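Greto moves table-setting work to hand-held grippers

2020-06-16

Greto, the catering supplier based in Kurness, has changed how part of its staff spends the working day. Employees who used to pack and sort tableware by hand now do the same jobs with hand-held grippers, and the recordings are used to train the robot arms the company plans to start running in August.

The work covers small items such as spoons and chopsticks, along with the caddies that hold them. Staff work in shifts of two hours, with 186 handling tasks on the current list. Greto wants to reach 342 before the arms are switched on. 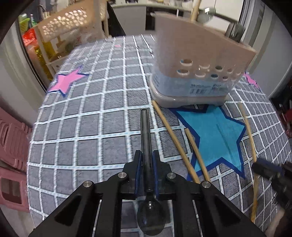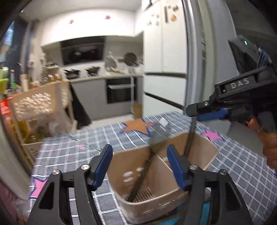 Bjarnason, speaking for the packing staff, said the pay had stayed the same but the job was slower and harder on the wrists -- and that people wanted to know in writing what they would be doing once the arms took over the sorting. Two requests for a meeting had gone unanswered, Bjarnason said.

Greto says no positions will be cut this year. Packers will be offered training to load the arms and clear jams, and the first course is open to all shifts. The software comes from Zundeck, which will also service the arms under the same contract.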